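We use cookies to remember your login and to count visits. Accept all | Manage settings

Filed under: Purchasing Help > Arms & Grippers > Open Tickets

Print this ticket | E-mail this ticket

Ticket 1479: Simulated trial of two-arm cell, can we buy on this basis?
Status: Open, waiting on vendor
Priority: Normal
Raised by: equipment planning, Trarnthorpe site

Problem as reported

Tenero wants us to commit to a two-arm cell for the fruit packing bench before the January budget closes. Their case rests on a simulated trial built by Zupan. I have been through the material twice and I can't find the number I need, namely how many picks per hour we would be paying for. What I have is a set of rendered views, a summary sheet that says the task is "well within capability," and a quote that is good for 37 days.

I am not against the purchase. I am against signing for it on the strength of a rendering. Our last simulated trial also went fine.

Log entry 1

Opened the wrist views first. The task is an apple and a bowl. Our fruit comes in bruised, wet and in four sizes, and one apple sitting in the clear with a finger on each side of it is the easy version.

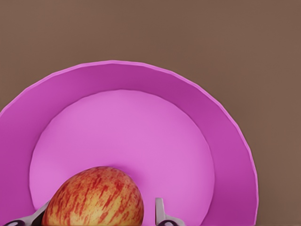 Does the quote include the grippers?

The quote lists the fingers as a separate line at 800 dollars a pair, and spare pads are not priced at all. Asked Tenero to send one total with everything needed to pick up a piece of fruit on day one.

Log entry 2

Vendor replied. Grippers are "typically bundled" but they would not put it in writing today. Left the ticket open.

Also asked what friction value was used for the apple skin. If it was set high, the grip looks good whatever the fingers are made of. Zupan says default settings. Asked which defaults. No answer yet.

Log entry 3

Moved on to the overall layout, because floor space is half of the cost for us. The Trorkanness bench is narrower than most and it has a sink at one end. Both arms in the trial are mounted along the far edge of the table, with the work in front of them and the second arm holding the apple right beside the big bowl.
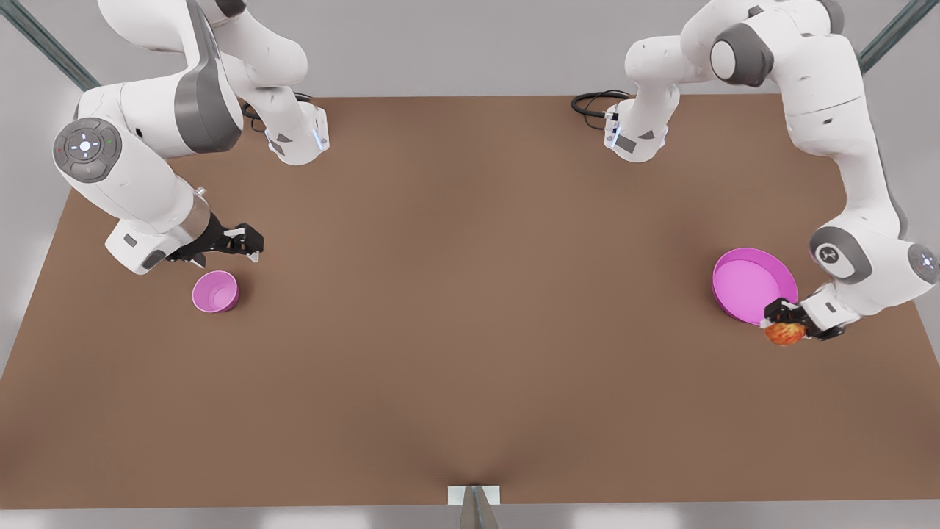
If we mount the same way, we lose the rear walkway and have to pay for guarding on the far side too. Facilities gave me a rough price for that last year and it was not small. It does not appear anywhere in the Tenero budget sheet. Neither does the power drop, the cable routing, or the hours to take the old bench apart.

My other question on layout is whether we need two arms. The summary sheet never says what the second one buys us. Requested a price and a cycle time for a single arm doing the same job. If one arm is slower but keeps up with the belt, I would rather put the difference into spares.

Log entry 4

Vendor called at 3:40 p.m. They will price the single arm. They say cycle time "depends on the integration," and I took that as a no. Told them the request stands.

They also offered a second set of runs with different objects. I said yes, provided the list of objects comes from us. Sent them the following:
- apples, smallest and largest we take
- pears
- the shallow trays we really use
- one cup or small bowl placed off to the side of where the hand starts

The last item matters more than it sounds. Things on our bench are rarely lined up for anyone.
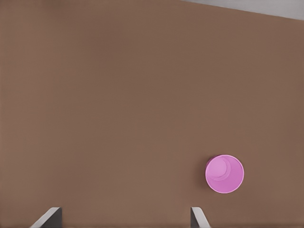 Asked for every run to be reported, failures included, with the start positions chosen at random. A pass rate with no count behind it goes straight in the bin.

Log entry 5

Budget position for now. I have moved the cell out of firm spend and into planned, with these conditions for moving it back:

1. A single total, grippers and pads included.
2. Guarding and power on the same sheet.
3. Cycle time for one arm and for two.
4. 5 days on our own bench with our own fruit before the final payment.

Tenero has accepted 1 and is "reviewing" the rest. They pointed out that the on-site days are not standard. I answered that the quote isn't either.

Next action: vendor to send revised quote. Ticket stays open until it arrives.

Print this ticket | E-mail this ticket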